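Speaker notes: Retention and disposal of council records
Mostoscombe staff briefing, December
Speaker: Rosine Gaillard, Records and Information
Running time: 22 minutes, plus discussion

Opening

Good morning, and thank you for coming. I acknowledge colleagues from the Triscombe office joining by video link. Please ask them to mute before starting.

The purpose of this session is to explain how the revised retention schedule will apply to paper records held in branch offices. The schedule takes effect in the new financial year. It replaces the version most of you have been using, including the laminated sheet at the front counter, which should be taken down.

Slide 2: What the schedule covers

The schedule applies to any record created or received in the course of council business, whatever its format. A handwritten file note is a record. So is a marked-up plan, a signed delivery docket, or a message sent to a ratepayer from a work phone.

There are 696 disposal classes in the revised schedule, compared with 1,196 in the old one. The reduction comes from merging classes that carried the same retention period and differed only in the name of the business unit. Very few retention periods have changed. Those that have are marked with an asterisk in the handout.

Pause here for the handout to go round.

Slide 3: Storage in the branches

Paper records in active use may be kept in the work area. Once a matter is closed, the file should be boxed, labelled and sent to the central store within six weeks. Drawers and cabinets in the branches are for current work only.
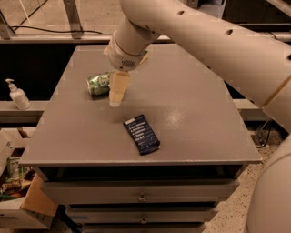

When does the retention period begin for a closed file?
The period runs from the date of the last action on the file, as recorded on the cover sheet. Later requests to view the file do not restart it.

If the cover sheet is blank, use the date of the most recent document inside. Kristóf Sipos can advise where a file contains undated material.

Slide 4: Copies, drafts and working papers

This slide usually draws the most comment, so allow time.

Duplicates kept for convenience can be destroyed once they are no longer needed. No approval is required. A duplicate with handwritten comments is a separate record if the comments show how a decision was reached – the planning teams in particular should take note of this.

Drafts follow a similar rule. Early drafts with changes to spelling or layout may go. Drafts circulated outside the team for formal comment must be kept with the final version.

Refer to the example of the Votedlow drainage correspondence. Three copies of the same letter were on file, and only the second carried the engineer's signed note. Had the copies been thinned without checking, the note would have been lost. Do not go into the dispute itself.

Slide 5: Authorising disposal

No original record may be destroyed without a signed disposal authority. The steps are set out below and should be read aloud.

1. The branch prepares a list of files, with the disposal class and closing date for each.

2. The list is sent to Records and Information for checking. Viktória Gulyás is the contact for the northern branches and Ayodele Ekwueme for all others.

3. Before the authority is issued, the branch confirms that its sorting area has been cleared and that no legal hold or access request applies to any file on the list.
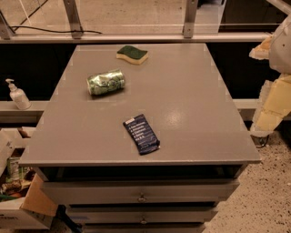 4. The relevant manager signs the authority. Electronic signatures are accepted.

5. Files are collected in locked bins and destroyed by the contractor. The certificate of destruction is attached to the authority and kept permanently.

Slide 6: Moving to the Puma system

Lists are currently prepared in a spreadsheet. From the new financial year they will be entered in Puma, which will calculate the disposal date from the class and the closing date. Staff will still need to choose the correct class, and training on this will be offered in each branch.

Iolanda Mendonça is coordinating the training timetable. Branches that share a building may be grouped together. Please send her preferred times by the end of the month, including any periods when the counter cannot be left unstaffed.

If asked about scanning: the council has no present plan to scan closed files in bulk. Scanning on request will continue. A scanned copy does not permit disposal of the paper original unless the schedule says so for that class.

Closing

Show the contact slide and leave it up during discussion. Remind colleagues from Triscombe that their handouts were sent in the internal mail. Attendance sheets go to Iolanda before lunch.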